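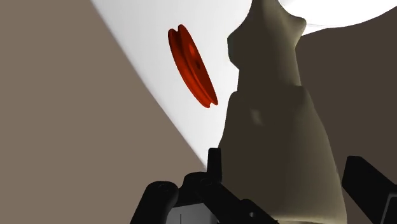
Why does the actor page still show a net worth when the source says it was never disclosed?
The template fills an empty field with the site-wide placeholder, and the cache then holds that figure until someone purges it by hand.

Ticket 2362, Clundero film profiles
Opened Sep 11, 2025
Status: reopened

Support closed this as fixed in April. I doubt it was ever tested. I pulled 189 actor profiles and 16 still list a net worth with no source at all. Two of those also credit the lead in Saengthong to the wrong actress.

Reply from Totetti support: "Please clear your browser cache." Did that. Same numbers, same wrong credit.

Tried next: set the field to "not disclosed" and saved. The page held until the Renum import ran, then the old figure was back. So much for the browser theory. 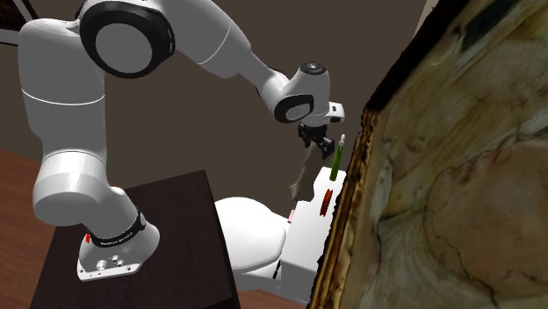
The import log claims 70 records updated and no errors, and I don't believe the second part. A green "OK" beside a job tells me very little. The small red light on the side of that white arm's base is at least plain to see, and I'd settle for a mark like it next to any profile where the import overwrites a manual edit.

Import turned off for the net worth field. Leaving this open until the filmography credits are checked too.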